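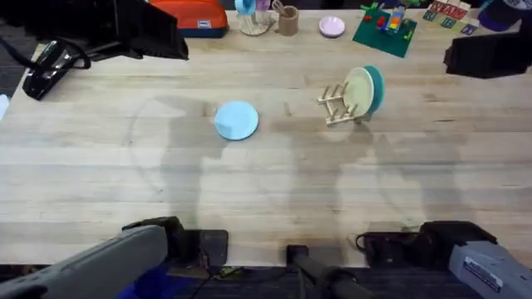 Dish rack

A dish rack, also called a dish drainer or plate rack, is a household stand in which washed plates, bowls and cups are set to dry in the air. Most racks hold plates on edge, with a gap between one plate and the next, so that water runs down to the lower rim and drips away. Racks are made of wood, coated wire, stainless steel or plastic and may be placed on a counter, hung on a wall or built into a cabinet.

History

Shelves with a rail or groove for standing plates upright were common in farmhouse kitchens long before the rack became a separate object. They served mainly for storage and display, and dishes were usually dried with a cloth before being put away. Racks meant for draining came into wider use as kitchens gained fixed sinks. An inventory drawn up in 1839 for an inn at Naltunau lists a "standing frame for wet plates" among the contents of the scullery, next to two copper basins and a bread trough.

The Zokham pattern, named for the river town where it was first turned in quantity, has two rows of upright pegs set into a flat base. The Gallardo works, a maker of chair parts, took up the pattern as a use for short lengths of beech left over from its main trade. Its first price list offered the rack in three sizes, the largest holding 23 plates. Production moved to the Aton mill after a fire and continued there until wire racks, cheaper to make and to ship, took most of the market.

Types

Peg racks have straight dowels fixed in a base. They suit flat plates and are often used for storage as well as drying. Deep bowls tend to lean and may need a wider row.

Folding racks are built from two slatted frames that cross in the middle. When opened they form an X, with plates in the upper part and cups below.

Wire racks are usually sold with a tray that catches the water. Many include a small basket for knives, forks and spoons.

Cabinet racks are fitted above the sink behind a door – an arrangement long common in Finland and Italy. The cabinet has an open bottom or a removable tray, and dishes can be left in it until the next meal.

Materials and care

Beech, maple and bamboo are the usual choices for wooden racks. Softer woods dent easily and may swell at the joints. A wooden rack should stand where air can reach the underside, and it should be dried fully from time to time. Some owners rub the pegs with mineral oil. Wire racks last well until the coating cracks, after which rust can mark the dishes.

Spacing matters more than overall size. Plates set too close together hold a film of water between them and dry slowly.

Collections

The town museum at Naltunau keeps 291 racks and plate shelves, of which 200 are of the peg type. Several carry the burned stamp of the Gallardo works on the underside of the base. The drying room is open on Tuesday afternoons, and the rest of the collection may be seen on request.

See also

Dish towel
Draining board
Scullery
Welsh dresser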